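Betwood Automation Notes
@betwoodnotes
Jun 29, 2018

1/ Someone asked whether machines can do chores yet. Short answer: some of them, in one place, with the furniture arranged for the machine. Longer answer follows. I work on grasping, so expect a bias toward hands.

2/ Start with the chores that are already done by machine. Dishwashers and washing machines work because a person loads them. The loading is the part that has not moved in decades. The washing was the easy half.

3/ Robot vacuums are the honest success at home. One flat surface, one tool, a failure costs you a tangled charger cord. The task was cut down until a cheap machine could do it, and people now pick up their own floors before it runs.

4/ Shop floors are the same story with more steel. A part that arrives in a fixture, same side up, can be handled all day. A part that arrives in a heap still mostly goes through a person.

5/ The heap problem is called bin picking. Metwally, a line-feeding project I spent most of last year on, was nothing else. Pick one item out of a container of mixed items, put it down in a known pose, repeat.

6/ Our log for the final run: 2,854 pick attempts. I am not going to quote a success rate, because the number depends almost entirely on what you let into the bin. Anybody who gives you a rate without the parts list is selling something.

7/ What went wrong, in order of how often: item against a wall, item under another item, two items taken at once, camera saw one long thing where there were two short ones. Arm motion was never on the list. Arms have been good for a long time.

8/ The wall case is worse than it sounds. Fingers need room on both sides. If a bar lies flush with the side of the bin, one finger has nowhere to go. A person drags it out with a fingertip and does not notice having done it.

9/ So we tried dragging. Push first, look again, then grasp. It helps. It also adds around 12 seconds per item on our cell, and the plant wanted the whole pick done in less than that.

10/ Suction gets you out of a lot of this if the items are flat and clean. Losska (our other cell, boxed goods only) runs on a cup and is boring to watch. Raw wood, rough castings and anything in a mesh bag leak air and drop.

11/ Sloped walls are a cheap fix people skip. Items slide toward the middle and the hand gets some clearance. You lose volume. Most plants will not give up the volume.

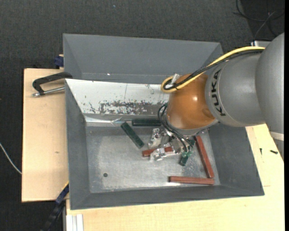 12/ With plain blocks the shape is known in advance and the grasp is a solved piece of geometry. What is left is order: which one to take first so that the rest are still reachable. Two sticks touching at a corner will read as one object to a lot of segmentation code.

13/ Now swap the blocks for a kitchen drawer. Forks nested in forks, a whisk, a peeler, something with a cord. Poker, our planner, was never tried on that and I would not put money on it.

14/ Laundry is further off. Cloth has no fixed shape, so there is no pose to look up. The folding demos I have seen start with a single towel on a clear table. Getting that towel out of the basket is the hard bit.

15/ My guess on order of arrival: boxed goods in warehouses (now, more or less), mixed rigid parts in a bin, dishes into a rack, and laundry last. I will not put years on those.

16/ If you are buying for a shop, ask for 2 things. A test with your own parts, dumped in by your own people. And the time per pick with the retries left in.

17/ Next thread in August, on placing. Putting an item down neatly gets about a tenth of the attention that picking it up does, and it fails plenty.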